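Unit 6: Choosing a Teaching Kit for Two-Arm Work
Course handout, Introduction to Service Robotics
Instructor: Annelore Gerlach
Lab: Karthikeyan Kurian
Monday, March 1, 2021

Reading before class: chapter 4 of the course pack, and the Gekura quick start guide (first two sections only).

1. What we are reviewing

The Gekura kit is sold by Tarach as a package for schools. It has three parts: a desktop simulator, a library of household objects, and a license that lets the same control code run on a pair of real arms. A department can buy the simulator alone and add the hardware license later. We have had the simulator in the lab since January. We do not have the hardware license, so nothing in this unit should be read as a judgment of how the kit does on real arms.

The prices we were quoted are $389 per seat for one year, or $1509 for a five-seat pack. Support is by email only. The other product on our list, Trodgate, was covered in Unit 5 and costs $708 per seat, with phone support included.

2. Terms you need

Workspace: the part of the room an arm can reach. With two arms, the shared workspace is the part both can reach.

Pose: the position and rotation of an object or a gripper.

Approach direction: the line along which the gripper moves toward the object. For a flat item on a counter it often matters more than the final grip.

Occlusion: when one thing hides part of another from the camera. An arm working under an overhead camera will do this often.

3. The kitchen counter scenes

Most of the lab work uses the kitchen set. Each scene puts tableware and other kitchen items on a counter between two arms, and the student writes a plan that says which arm handles which item and in what order. The simulator can show the counter from the side, from the front or from overhead. Use the overhead view for planning. Distances across the counter are easy to judge there, and heights are not, so check heights in the side view before you send any command.

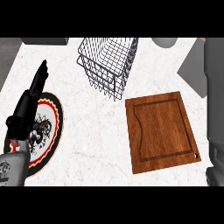 A plan should name the item, the arm, the approach direction and the place where the item will be set down. Three kinds of items come up again and again:

Flat and round, such as a plate. The fingers need an edge. Coming straight down on the middle does nothing useful.

Flat and rectangular, such as a cutting board. Rotation matters. If the board sits at a slight angle to the counter, the gripper has to be turned to match it.

Open mesh, such as a wire basket. The gripper can take hold of a wall, but depth readings on thin wire are poor. Students in the January group lost more time on this than on anything else.

4. Findings so far

Setup took one afternoon on the lab machines. The object library is good, and the wood and stone surfaces are detailed enough to be useful for vision exercises. The simulator runs at roughly 68 steps per second on our older desktops, which is slow but workable for planning tasks.

The weak points are the error messages and the manual. When a plan fails, the program reports that it failed and gives no cause. Mr. Kurian has written a short script that logs the last pose of each arm before a stop – ask him for it in lab. The manual has no chapter on shared workspace limits, and the Figueroa workbook that ships with the kit covers one arm only.

5. Assignment

Write a one-page review of Gekura for a department that owns no robots. State what the simulator can teach without the hardware license and what it cannot. Compare the seat price with Trodgate and say whether the support terms would change your choice.

Attach a written plan for one kitchen counter scene of your own choice. Include at least one item that both arms could reach, and say how you decided between them. Screenshots are optional. Hand in both parts at the start of the next lab.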